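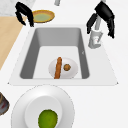

Ticket: Contact form mail not arriving, plus redirects after move
Opened by: Ülle Navickas
Site: Grigaitė (catering menus and bookings)
Host: Trellance, shared plan
Previous host: Jatico
Priority: Normal (set by Trellance, I asked for High)

Ülle Navickas, 8:40 am
The site was moved from Jatico to your servers overnight. The pages load. The booking form says "Thank you, your message was sent" and nothing reaches my inbox. I sent four tests from two different computers. Also, every old link to a menu page now goes to the home page. Your sales page says migrations are handled start to finish, so I'd like to know which part of the finish this is.

Trellance Support, 9:25 am
Thanks for contacting us. DNS changes can take up to 48 hours to reach everyone. Please clear your browser cache and try again tomorrow.

Ülle Navickas, 9:41 am
I don't see how my browser cache would stop an email. The form is on your server and it is your server that says the message was sent. I checked the name servers with two lookup tools and both show yours. The mail records still point to the mail company I have used for years, and they are correct. Mail sent to me directly from outside gets through fine. Only mail from the form is missing.

Please have somebody read the ticket before replying.

Trellance Support, 11:10 am
We have run a test from our end and the mail function on the server is working normally. Could you check your spam folder? We also noticed you have 16 plugins active. Plugins can conflict with each other. We suggest turning them all off and turning them back on one at a time.

Ülle Navickas, 11:32 am
Spam folder checked before I opened the ticket. Checked again now. Empty of anything from the form.

The same 16 plugins ran at Jatico up to last night with no lost mail. I have little good to say about Jatico, but the form worked. I did turn off everything except the form plugin, on a copy of the site, and the result is the same.

Where did your test message go? If you sent it to an address on your own server, it proves very little about mine.

Trellance Support, 1:05 pm
The test was sent to the local mailbox for your domain.

Ülle Navickas, 1:12 pm
I don't have a local mailbox for my domain. I never made one. Did the migration make one?

Trellance Support, 2:48 pm
Escalated to second level.

Second level notes, 3:30 pm
Mail routing for the domain was set to Local on import. The server was treating itself as the mail host and dropping form messages into a default mailbox. Changed routing to Remote. Found 56 messages in the default mailbox. Please send a new test through the form.

Ülle Navickas, 3:44 pm
Test arrived in under a minute. Thank you to whoever that was.

56 messages is a lot for one night. I can account for four. Please forward all of them and don't delete the mailbox until I say so. Some of those will be booking requests and people expect an answer the same day.

Second level notes, 4:15 pm
Messages exported and attached to ticket. Most are form spam. The spam filter key did not carry over from the old host and needs to be entered again in the plugin settings.

Ülle Navickas, 4:37 pm
Key entered. I found three real bookings in the pile and have written to all three. I would still like to know why "mail function working normally" was the answer for most of a working day.

Second issue, redirects. The old site had 300 redirect rules from when the menus were moved out of the Ranomville theme. They were in the .htaccess file. The one on your server has nine lines.

Second level notes, 5:20 pm
The migration tool replaces .htaccess with a default copy. The original was not kept on our side. Do you have a backup?

Ülle Navickas, 5:29 pm
I do, and I made it myself, after a different host told me in March that theirs were automatic. Uploading now. For the record, your migration page says "all files and settings." It should say which ones aren't included.

Ülle Navickas, 6:02 pm
Old file is in place. First try gave a 500 error on every page because of a PHP handler line left over from Jatico. Took that line out and the pages came back. I tested old menu links from a search engine listing and they land where they should.

Trellance Support, 6:30 pm
Great news! We are happy your issue is resolved. As a thank you for your patience we can offer an upgrade to Business Mail with 1,000 extra mailboxes at a special rate. May we close this ticket?

Ülle Navickas, 6:34 pm
No to the mailboxes. Leave the ticket open until tomorrow evening. I want to see a full day of form mail come through, and I want the routing checked again after your nightly job runs, in case it puts the setting back.

Status: Open, waiting on customer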